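# pomo-pick

Hi! I'm Evaristo Montes and this is the repo for Pomo, our robotics club's arm. It holds the wrist camera pictures, the training script and the config files for the fall project. If you're new to the club, read this before you touch the arm (please!).

The goal for October is pretty simple to say: find a small part on a table, close the fingers on it, drop it in a tray. Getting there has been slower. I rewrote the loader twice and I'm still not in love with it.

## What's in here

- `frames/` – 2000 stills from the wrist camera, sorted by session
- `blank/` – 200 stills with no part on the surface
- `train.py` – the Skivel model, mostly Espinoza's code with my comments all over it
- `arm.yaml` – speeds, limits and the home pose

The blank set matters more than you'd think. Our first model was sure that every speck and smudge was a part, and it would go after them with total confidence. So now we mix blanks into every batch, and the false grabs have gone way down.
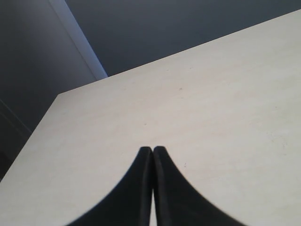 *From `blank/`: fingertips almost touching, pale surface, nothing to pick up.*

Notice how much of the view the fingers take up at the bottom. I tried masking them out and the model got worse at lining up, so I left them in. If you want to try again, the mask code is on the `flolamness` branch (don't ask about the name, it was late).

## Running it

```
pip install -r requirements.txt
python train.py --config arm.yaml --steps 3000
```

Save a checkpoint every 50 steps if you're on the club laptop, it likes to go to sleep in the middle of things. On anything newer you can leave the default alone.

## Adding your own stills

Make a new folder for each session and put your initials in the name. Keep the camera settings the way they are in `arm.yaml`, and don't crop or brighten anything before you upload. Blurry ones are fine! Just leave them in the order they were taken.

## Still to do

- labels for the last session, I'm halfway through
- a better way to tell a shadow from a dark part
- the tray drop is still hard-coded

Friday is our build day, so that's the best time to catch me with questions. Otherwise open an issue and I'll get to it after homework.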